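**Splitting the water bill in a shared building: by head or by floor area?**

**kerk_tenant4** wrote:

We have 4 units in the building on one meter. Until now the landlord (Clillance Property) divided the bill by floor area. The last bill was $361 and my share came to $105. I live alone. The unit downstairs has a smaller floor plan and three people in it, and they paid less than I did.

I asked Clillance to switch to a per-person split and they said they would do it if all the tenants agree. Two are fine with it. The downstairs unit is not. Has anyone here gotten a change like this through, and how did you word it?

---

**ximena_c** wrote:

What does your lease say? Mine in Kerkstead has a line that reads "utilities apportioned by square footage" and that settled it until renewal. If yours only says "a fair share" you have more room to argue.

---

**lundgren_t** wrote:

I'd leave it alone. Floor area is a number that doesn't change. Heads change all the time. Somebody's boyfriend moves in, somebody's kid goes off to college, and every bill turns into a fight over who was sleeping where. I managed a six-unit place for years and we went back to area after one winter of that.

---

**kerk_tenant4** wrote:

The lease says "tenant's proportionate share" and nothing else. No mention of area.

@lundgren_t I get that, but area has nothing to do with how much water a person uses. My extra square feet are a hallway.

---

**lundgren_t** wrote:

Trash and hallway lights have nothing to do with your hallway either, and you probably split those by area too. You can't pick a different rule for each bill depending on which one is cheapest for you.

---

**nteoh** wrote:

Sure you can. Our building does exactly that. Heat goes by area, water goes by head, trash is even per unit. It has been on one sheet in the laundry room since last October and I haven't heard a complaint.

What helped was fixing the head count twice a year. Whoever is on the lease or has stayed more than a month gets counted on those two dates, and guests in between don't matter.

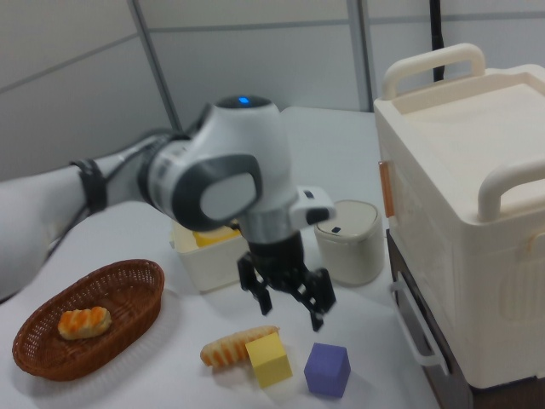 The other thing we did was a half-and-half for the first year. Half the water bill by area, half by person. The bigger household saw the increase coming and had time to get used to it. After that we went to the full per-person split.

---

**k_oda** wrote:

Have you priced submeters? A plumber can put one on each unit if the supply lines are separate. In older buildings they often aren't, and then you'd need one on every riser, which gets expensive fast. Ask before you spend a lot of time arguing about formulas.

---

**kerk_tenant4** wrote:

The lines aren't separate. Kitchens share one riser and bathrooms share another. Clillance already said no to submeters.

@nteoh the half-and-half idea might work. Would you mind posting how you worded the notice?

---

**nteoh** wrote:

It was short:

> Starting with the next bill, half of the water charge will be divided by floor area and half by number of residents. Residents are counted on the first of the month, twice a year. This will be reviewed after twelve months.

Everyone signed the bottom and the landlord kept a copy.

---

**ximena_c** wrote:

Get the landlord to sign it too. With only tenant signatures it's a side agreement and a new manager can ignore it.

---

**lundgren_t** wrote:

Still think you'll regret it, but if you do it, the twice-a-year count is the part to keep.

---

**kerk_tenant4** wrote:

I'll take that wording downstairs this week and ask Clillance to sign as well.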